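Gavard Height-Adjustable Table: Set-up Guide

Section 4. Levelling, first use and care

Read this section after the legs and crossbar have been fitted as shown in Section 3. You will need the 2 hex keys from the parts bag and a spirit level. Allow 30 minutes.

4.1 Placing the table

1. Choose a firm, flat floor. On thick carpet, put a board under each foot.
2. Lift the table into place with one person at each end. Do not drag it.
3. Leave a gap the width of your hand between the back edge and the wall.
4. Keep the table away from radiators and out of strong direct sunlight.

CAUTION: Never lift the table by the top alone. Hold it by the side rails.

4.2 Levelling the feet

1. Screw all four feet fully in.
2. Place the spirit level along the front edge, then along each side.
3. Find the lowest corner and turn its foot anticlockwise until the bubble is central.
4. Press down on each corner in turn. If the table rocks, lower the foot that lifts.
5. Tighten the lock nuts with the larger hex key.

Note: Check the level again after the first week. New feet settle a little, more so on vinyl flooring.

4.3 Setting the height

1. Clear the table top.
2. Loosen the locking knob on each leg by one full turn. Do not remove the knobs.
3. With a helper, raise both ends together until the pins click into the next hole.
4. Check that all four legs are showing the same number.
5. Tighten the knobs by hand.

For seated work, your elbows should rest level with the top. For standing jobs such as folding, sorting and packing, set it one or two holes higher than feels natural at first and try it for a day.

CAUTION: Keep fingers clear of the leg tubes while the height is being changed. Do not stand or sit on the table at any setting.

4.4 Joining two tops

The Flitville joining kit (part 2336, sold separately) holds two tops of the same depth together.

1. Set both tables to the same height and level them separately.
2. Push the long edges together and fit the brackets from underneath.
3. Tighten each bracket a little at a time, working from the middle outwards.
4. Run a fingertip across the join. If you feel a step, slacken the nearest bracket and adjust the feet.
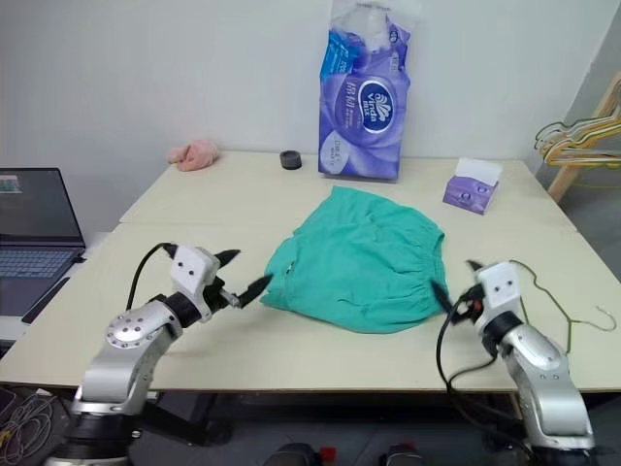 4.5 Cleaning

Wipe the top with a soft damp cloth and dry it straight away. For ink or grease, use a little washing-up liquid. Do not use bleach, scouring pads or furniture polish. Brush dust out of the leg tubes twice a year.

4.6 Spare parts

Feet, knobs and pins can be ordered from the Fincombe spares desk. Quote the model number, Gavard 996, and the batch code on the label under the top. Tables bought before January may have the older round knobs, which need the adaptor ring.

Guide revised September 29, 2019.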